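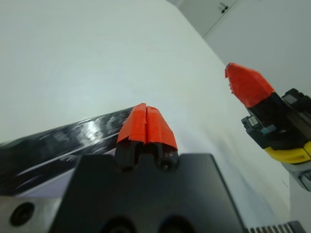
6.3 Gripper stops before it is fully closed (fault 36)

Fault 36 on the Birka controller means a finger stalled during a close command. The arm holds its position and the other arm pauses with it. Do not clear the fault from the screen until you have done the steps below.

CAUTION: Both arms stay powered after fault 36. Press the stop button before you reach between the grippers. A paused arm can move up to 4 mm when the fault clears.

1. Press the stop button and wait for the status light to turn red.

2. Move the second arm back by hand until the grippers are well apart.

3. Check the orange tape on all fingertips. Folded or frayed tape adds thickness and can throw off the closed position. Replace it, one layer only.

4. If a part is still in the gripper, support it from below before you release the fingers. The Prillen test block is wrapped in tape and foil, and the wrapping tears if the block slides down between the pads.

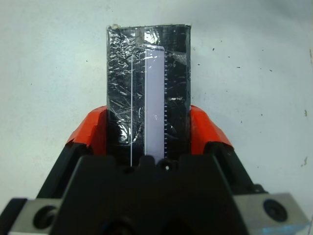 5. Release the stop button and run Home at low speed.

6. Open and close the empty gripper 2 times. If the fault returns, go to 6.4.

Note: On Eide wrists with firmware older than version 64, the fault number may show as 0 — treat it the same way.

Write each fault 36 in the Grorkine service log, with the arm number and the part being held.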